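About Us

Hi, and welcome to Rusden Stationery School! Yes, that's a real thing, and yes, people do sign up for it. We teach letter writing, bookbinding and plain old nice handwriting in two rooms over the bakery on Molefe Street, and I've been running the place since I quit my office job with 300 dollars and far too many fountain pens.

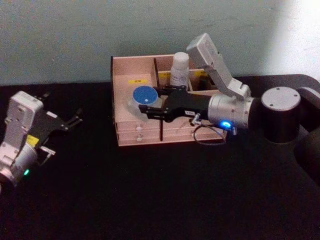
A light plywood organizer box on a black tabletop, with two robot arms

I started with one evening class in April, and I was so nervous I spilled ink on the sign-up sheet. Five people came (my sister doesn't count, she was only there for the cookies). We wrote thank-you notes for two hours, and then everyone wanted to know what we were doing next week, so I had to come up with something fast! That became our Letters Home course, and it's still the one I love teaching most.

Bookbinding came later, after a student brought in her grandmother's recipe book with the spine hanging off. I knew a little, I learned a lot more, and we got it back together. These days beginners sew a 264-page notebook over the course of a term, and you get to pick your own cover cloth, so expect to
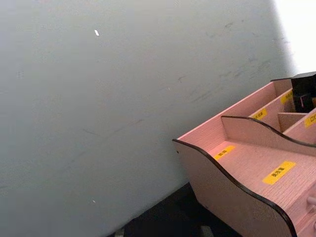

spend a good while dithering over the blues. Everybody does. I do too.

You don't need any experience, and messy handwriting is very welcome. Paper, thread and ink are in the price, but bring your own apron if you like your shirt. Kids' classes run during school breaks, and we do birthday parties if you ask early.

Want to come by? Ring the side bell, the front one belongs to the bakery.

Page updated February 2019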